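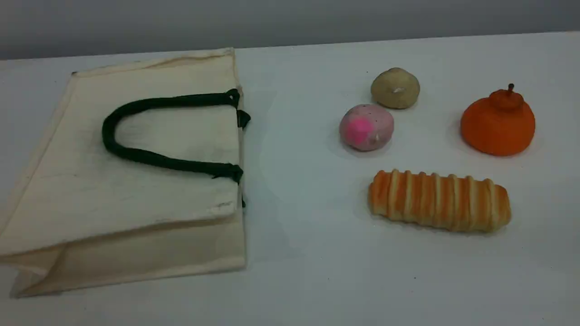 Tips for hand-guided demonstrations: packing a soft bag

Mark the start position of the bag on the table with pencil. Opening toward the follower arm, rope handle laid back over the canvas. A handle left across the opening ends up in the grip on the first close.

Set out the play food with finger clearance on every side. Vary the spacing between episodes, not within one.

Drive the leader arm slowly on approach and at normal speed on transfer. Pauses longer than 3 seconds get learned as pauses. Trim them or record again.

On the Koker leader, set grip force scaling to 51 before working with foam. Higher values dent the rolls.

Check the wrist view before each take. The gripper fills one corner of it, and the edge of the bag has to stay visible beside the fingers.
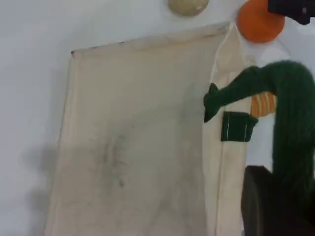 Despina Koutsoukos wrote in to say that she throws out any episode where the canvas gets dragged more than a hand's width, and that of 1,011 recorded she kept nearly 224 fewer than planned. She also re-zeroes the leader after every break.

Re-zeroing is worth adopting. For drag, tape the bottom fold of the bag down until the operator is used to the delay, then remove the tape and discard the taped episodes.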